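Nov 25, 2022
Posted by Jihad Karam

Search the notebook Go

Spent the morning on the candidate statement file for the Senate primary. The scraper pulled 3244 items from press pages and local radio transcripts. Coded 51 by hand before lunch, mostly Nasrallah and Pukard on military aid. Pukard's staff reposted the same release under two titles, so I merged those and kept the earlier one. 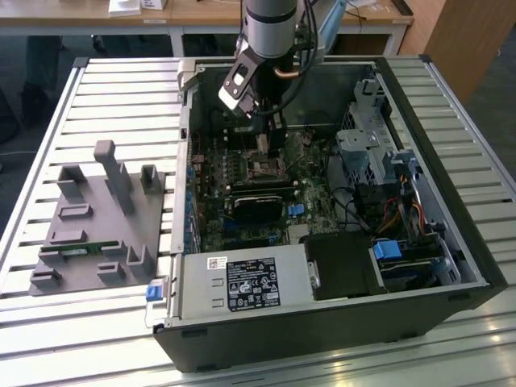
Political Speech Lab, Pitcombe Campus

Agreement between me and the Asto tagger is poor on anything conditional. "I would support troops if asked" gets tagged as support. I've been marking it as conditional, code 13, and leaving the tagger's label in the next column. Almost 30 of these so far. The debate transcript is worse: the moderator's questions run into the answers with no line break. Split them by hand up to the second ad break.

Still to do: rest of the debate, then the veterans' hall remarks. Need the audio for those, the typed version skips the Q and A. Codebook wording for 13 has to be settled before the February filing update.

Tags: coding notes, primaries, foreign policy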